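Second-hand arm finds a job in the Hamby shop

When the members of the Hamby shared workshop voted to let Otakar Kopecky's project in, they gave him the corner by the loading door and a limit of 400 dollars from the tool fund. He has stayed there since July, usually from 7 in the evening until the building closes.

The project is called Baredeck. It is a robot arm, a metal bin and a gripper that Kopecky and Natália Vlček put together from parts. The goal is to have it pick mixed objects out of the bin, one at a time, without being told what they are.

"I worked in packaging for a long time," Kopecky said. "The machines I looked after picked up the same carton all day. I wanted to see what it takes to do the other thing."

The arm came from a plant that was closing a line. Getting it through the door took an afternoon and a borrowed pallet jack. Getting it to move took much longer. The controller had a dead fan and a password that went with the previous owner.

Vlček handles the software. She said the first version tried to work out the shape of every object before moving, and it was slow.

"It would think and think, and then miss," she said. "Now it picks a spot, tries, and writes down how it went. If it drops something, fine, it goes again."

She keeps a log of every try. At the time we talked it stood at 1586 attempts, and 546 of them ended with an object held long enough to count. She expects the share to go up once the fingers are changed.

The wiring is Kopecky's part, and he is not happy with it. The cables run along the outside of the arm, where they can snag when the wrist turns. He has rerouted them twice.

What goes in the bin

The objects come from the members' junk drawers. Vlček asks for things with odd outlines and a few that shine, and she changes the mix when the arm does too well. A small blue toy-like thing and a flat black pouch have been in lately, along with a clear, shiny piece that she calls the worst of the lot.

"Reflections are hard," she said. "Black on gray is easier than you would think."

The bin sits on a wooden work surface, with an IRWIN bar clamp at its edge. 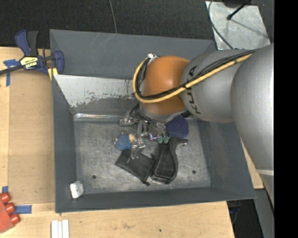 Next steps

Kopecky wants to build a second set of fingers with softer tips. Vlček wants a second bin so the arm can move things back and forth overnight. They have money left for one of the two and had not decided which when we spoke.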